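Embedded Systems in Vehicles
Unit 6 handout: Sharing one processor between the cluster and the center screen
Instructor: Sylvain Leblanc

Last week we followed a speed value from the wheel sensor, over the CAN bus, and onto the needle. This week we ask what happens when that needle is a drawing, and when the computer drawing it also has to run a map, a phone call and somebody's podcast. I love this unit. Almost everything from the first half of the course shows up again in it, usually wearing a different hat!

6.1 Why put it all on one chip?

Older cars had a separate box for nearly every job. The cluster had its own controller, the radio had its own, and the two exchanged a handful of messages. Boxes cost money, and so do the wires between them, the brackets that hold them and the test time each one eats. A modern system-on-chip has enough cores and enough graphics power to draw both screens with room to spare, so the temptation to merge them is strong.

The trouble is that the two jobs have very different manners. The cluster must start quickly, must never freeze, and changes perhaps twice in the life of the car. The center screen is allowed to hiccup, runs code from many suppliers, and gets updated all the time. Put them side by side under one ordinary operating system and a badly written music app can starve the speedometer.

6.2 The hypervisor

A hypervisor is a thin layer of software that sits directly on the hardware and divides it among several guest systems. Each guest believes it has a computer of its own. In our lab setup there are 3 guests: a small real-time system for the cluster, a general-purpose system for the center screen, and a tiny service guest that owns the network port.

Memory is the easy part to picture. The hypervisor gives every guest its own pages, and the hardware refuses any access outside them. If the center screen crashes, the cluster's memory is untouched. Time is harder, and it is where most student projects go wrong. Read this section again before you start the lab – really, please do. 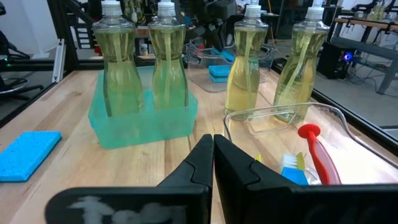 Clear bottles on a wooden tabletop, with the gripper fingers in front.

6.3 Sharing time

There are two common ways to hand out processor time. The first is to pin each guest to its own cores. It is simple, it is easy to argue about in a safety review, and it wastes whatever a guest isn't using. The second is to give each guest a budget per period. Suppose the cluster gets 3 milliseconds out of every 14. As long as its drawing work fits inside that budget, it meets its deadline no matter how busy the others are. When it goes idle early, the leftover time can be lent out.

Work through the numbers yourself. What share of the core does the cluster hold? What is the longest it might wait for its next turn if it gets its slot at the very start of one period and the very end of the next? Students who draw the timeline get this right far more often than students who reach for a formula.

6.4 Sharing the graphics unit

Here the neat picture gets messy, and (to my mind) much more fun. Many graphics units can't stop a job halfway through at a fine grain. A huge map redraw may hold the unit while the cluster waits with a finished frame request in its hand. Designers deal with this in several ways:

1. Give the cluster the highest priority in the job queue, and cap the size of jobs the other guests may submit.

2. Keep warning lights out of the graphics unit completely. They are drawn into a separate display layer, and the display hardware blends that layer on top.
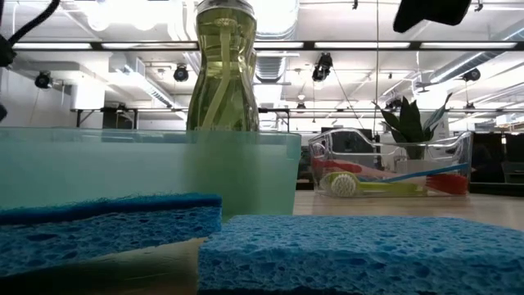 3. Check the output. A small monitor computes a checksum over the region where a warning light should be and compares it with the expected value. A mismatch triggers a fallback screen.

The Gilletti reading covers the third method in detail. Vasseur is shorter and better on the first. Where they disagree on the word "partition," use Vasseur's meaning in this class.

6.5 Lab

Log in to the Cerkov board and load the Brorkus image from the course folder. Start the logger, run the map demo in the center guest, and record 124 cluster frames. Plot the gap between frames. Then turn budgets off, repeat, and lay one plot over the other – you will see the difference right away, and it is a lovely thing to see on your own screen.

Hand in both plots, your budget table, and one paragraph on the worst gap you found. Drafts are welcome in office hours. The lab is due Saturday, June 30, 2018.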